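4. Fitting and looking after the top (Liltadley table, terrazzo-pattern version)

Read section 3 first if the legs aren't on yet. Two people for the lifting. Updated Apr 6, 2021 — older sheets had the wrong screw length, bin them.

Before you start
Clear floor, blanket down. Screwdriver, spirit level, pencil, soft cloth. No power driver for the last few turns.

4.1 Putting the top on

1. Lay the top face down on the blanket. Check the blanket for grit.
2. Leave the film on the face for now. Comes off in step 7.
3. Set the leg frame on the underside. Line up the holes, don't force anything.
4. All screws in by hand, loose. Then tighten corner to corner, a bit at a time.
5. Turn the table on its side, then up onto its legs. Lift by the frame, not by the top.
6. Level on top, lengthways then across. Adjust the feet. Check again after a day, floors settle and so do feet.
7. Peel the film slowly from one corner. Sticky bits come away with warm soapy water.

CAUTION: screws in the bag marked Mikuš are for the shelf, not the top. They are longer and will come through the face.

4.2 Choosing which edge faces you

Both long edges are finished the same so either can be the front. Anything that fixes to an edge goes on now, before the table gets pushed into place. Pad between metal and surface. Tighten until it stops shifting, then stop — over-tightening bruises the edge and we can't put that right.

Keep 60 cm clear behind you for a chair.

The pattern is white with small flecks, grey, brown, tan and pale blue. Scatter varies from one top to the next and isn't a fault. 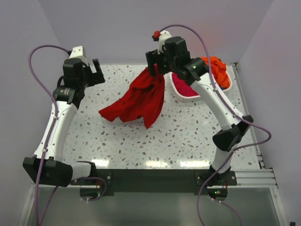 Brândușa Munteanu wrote in to say the pale flecks had her scrubbing at crumbs that weren't there, and the real crumbs went unnoticed until June. Her tip is to wipe the whole surface at the end of the day whether it looks dirty or not, and to run a flat hand over it afterwards. She also asks for a plain white version. None planned, sorry.

4.3 Cleaning

Daily: damp cloth, drop of washing-up liquid, dry cloth after. Wipe towards you and catch the bits at the edge.

Ink, tea, felt tip: get to it the same day. Driltik cream on a cloth, small circles, rinse. Try it somewhere out of sight first.

Don't use:
- scouring pads or powder
- bleach
- anything with "stone polish" on the label, leaves a greasy film that shows up agaisnt the white

NOTE: small parts vanish on this pattern. Washers, beads, pills, earring backs. If you're sorting anything tiny use a dark tray or a plain tea towel underneath.

4.4 Heat and scratches

Trivet under pans, always. Mugs are fine. Don't drag things with hard feet across, lift them. Felt pads for anything that stays put, and change the pads when they go flat or pick up grit.

Light scratches hardly show among the flecks. Deep ones will, ask Rimamport for the filler kit and say wich colour top you have. Kit covers white only, not the flecks.

4.5 Re-tightening

1. Check every screw under the top 2 weeks after fitting.
2. After that, whenever you move the table.
3. Screw keeps turning and won't bite? Leave it out and contact Rimamport. Don't swap in a longer one.

Shelf fitting is section 5.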